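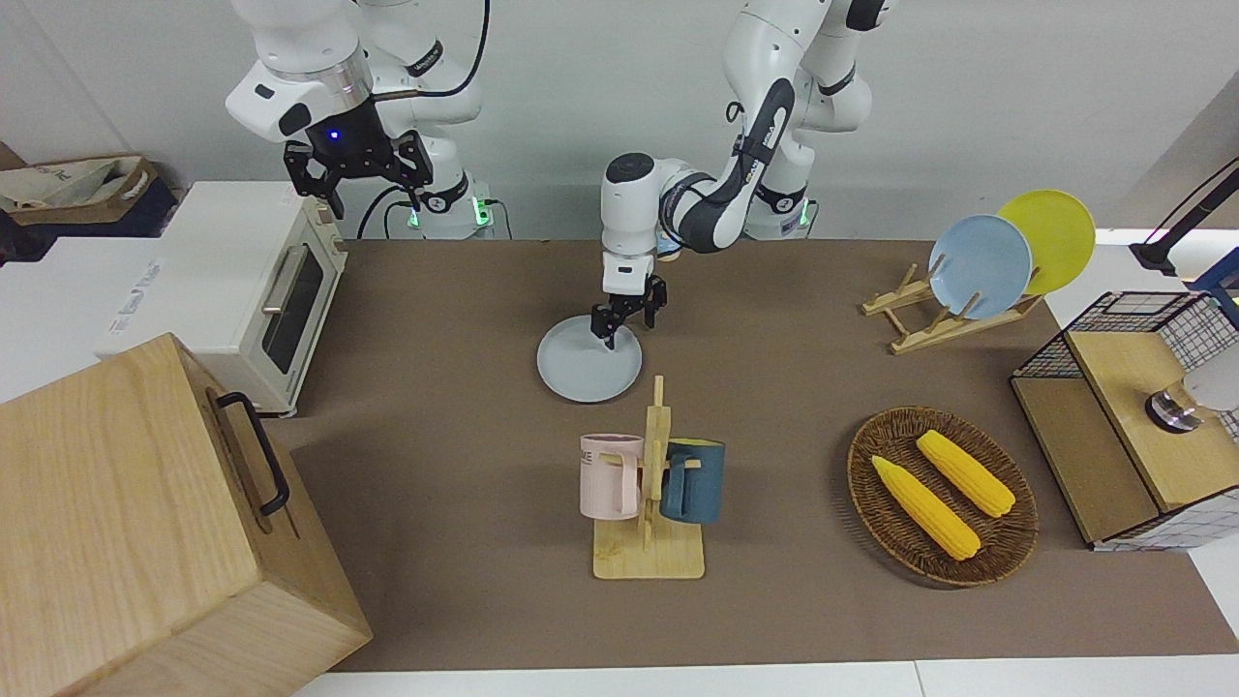

My grandmother owned one good set of dishes and we ate off it maybe twice a year, which is how I ended up, at a fairly advanced age, being completely clueless about plates. I knew you put food on them. I did not know you could have opinions about the rim! Then I moved to Brirthorpe, rented half a house from a retired potter called Krishnamoorthy Sastry, and got an education I hadn't asked for. A round plate in a pale gray-blue, lying flat on a brown tabletop, now strikes me as one of the nicest things you can look at before breakfast, and I blame him entirely.

Krishnamoorthy doesn't lecture, exactly. He picks up your plate while you're still eating and turns it over. The first time he did this I lost a fried egg. "Look at the foot," he told me, and I looked at the foot, with yolk on my sleeve, and saw a little unglazed ring where the clay showed through. I had washed that plate for months and never once noticed it.

So this spring I decided to replace my sad cupboard of odds and ends, and I set myself a rule: secondhand only, and nothing I'd be scared to use on a Tuesday sort of night. That took me to Gilaria, a long, cold shop behind the bus station where Saranya Gowda sells other people's dinnerware by the stack. She has 3393 pieces in her stock book (she showed me the page, she's proud of it) and she lets you sit on the floor and sort for as long as you like. I stayed most of an afternoon.

What I learned down there is that blue is trickier than it looks. A strong blue is great with rice or toast and makes a tomato stew look furious. The grayer ones are easier to live with. They go a bit greenish under a kitchen bulb and a bit silver by the window, and leftovers look like you meant them. Saranya thinks white is the only honest color for a plate and we argued about it very happily over two cups of her terrible tea.

I came home with 12 dinner plates, no two quite the same size, wrapped in old newspaper and carried on my lap on the bus. My friend Themba Van der Merwe said they looked like a family where everybody got different ears. He has since eaten off them more than anyone, usually my soup, usually seconds.

Three have chips already. I was upset over the first one - really upset, I went and stood in the yard - and then Krishnamoorthy came down with a scrap of fine wet sandpaper and smoothed the edge until it wouldn't catch a lip. He says it's fine for toast now but he'd keep soup off it. The second chip I did myself. The third I only found in May, when Yhon Mamani from next door brought the plate back with half a lemon cake on it, and I couldn't tell you which of our kitchens did the damage. The cake was excellent. I sent the plate back with plums.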